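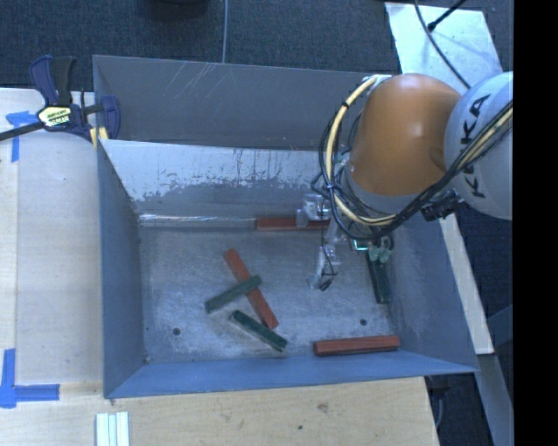

Brazo KUKA, naranja y gris, metido en un cajón de chapa.

Tercera semana con la cerradura inteligente Hiltia en la puerta de casa. Abro hilo, que me habéis preguntado varios y la publicidad ya la habéis visto todos.

La app pide ubicación permanente, contactos y micrófono. ¿Micrófono para una cerradura? Escribí a soporte y me contestaron con un enlace a las preguntas frecuentes. Ahí no sale.

Dicen que es compatible con todo. Con mi termostato Jistent, ni caso. Con la central de Allport, a ratos - y solo si reinicio las dos cosas en el orden correcto.

Lo de "te reconoce al llegar" tarda 10 segundos. Con la llave de siempre tardo menos y no tengo que sacar el móvil bajo la lluvia.

Me miré el registro: 903 eventos en enero. Vivo solo. Más de la mitad son "puerta entreabierta" con la puerta cerrada.

Rami Sabbagh me dice que con la Rosser no le pasa. Puede ser. También me decía que los altavoces con pantalla iban a jubilar al móvil, y el suyo lo usa de reloj en la cocina.

La suscripción: el historial de más de una semana es de pago. O sea, pago por saber quién ha entrado en mi casa. No lo veo.

De momento la dejo puesta, con la llave en el bolsillo. Si la próxima actualización arregla los avisos falsos, lo cuento por aquí. No contéis con ello.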